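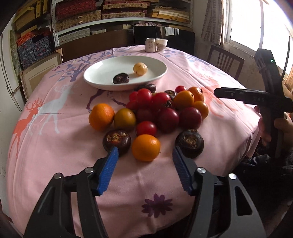
*Oranges and water chestnuts on the pink cloth*

## About Wamlow

Wamlow makes table lamps and wall brackets in Toft. Leif Ladefoged started the firm with 2 lathes and a press bought from the Dirnusus burner works when it closed. We still use the press for lamp collars.

In April we took over the Flollport line of brass hanging lamps, including its pattern book of 448 drawings. We now have 12 of the shades back in production.

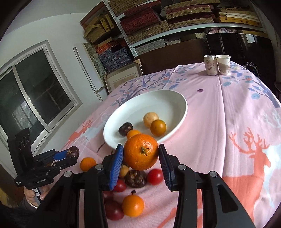 *A mandarin, stem still on*

Jytte Lykkegaard runs the repair bench. She rewires older lamps of any make and can supply most Flollport parts. The shop counter is open Wednesday afternoons. For other times, please call first.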